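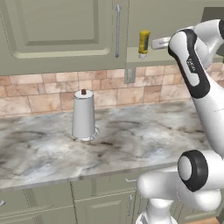
Paper towels on the marble counter, arm coming in from the right. Kitchen practice at the Vidal open day in Tusden.

1/ Long thread, sorry in advance! I spent a whole January afternoon at the Vidal open day over in Tusden, and I've been talking my family's ears off about it ever since, so now it's your turn.

2/ If you've never been, Vidal is a small outfit that teaches robot arms to do household chores, and most of the teaching happens in a simulated kitchen. They had it up on the big screen in the front room, with folding chairs and very good coffee, and you could stay as long as you liked.

3/ The kitchen is lovely, by the way. Sage green cabinets, peachy tile, marble everywhere. The woman next to me wanted to know where she could order the backsplash, and I had to admit I'd been wondering the same thing.

4/ My favorite part was the kitchen island, with its row of black stools and the sink on the far side. The hand was right up beside a tall yellow bottle at the edge of the marble, and I caught myself leaning forward in my chair like I was watching a ballgame.

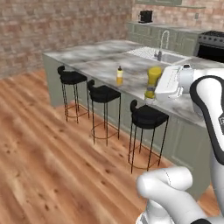 5/ Somebody asked how many tries they give it. The presenter said this kitchen gets 458 practice runs per round, and after each round they sit down and go through the ones that went wrong. She was so patient with all of us — there were more than 200 visitors, and I think every one of us had a question about dishes.

6/ A boy behind me asked if it could make a sandwich. She told him they'd like to get the bottles right first (fair enough, I know adults who haven't).

7/ I stayed for the close-up view too, where you get the joints and the big curved pieces of the arm right in front of you, over by the cabinets. I could have looked at those black round caps all day, and I don't even know what half of them do.

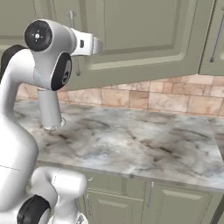

8/ They're bringing the demo to the library in Fokumcombe next, doors at 2, talk at 3. I'm going again and I'm taking my sister — if you see two women in the front row with a bag of pretzels, come say hi!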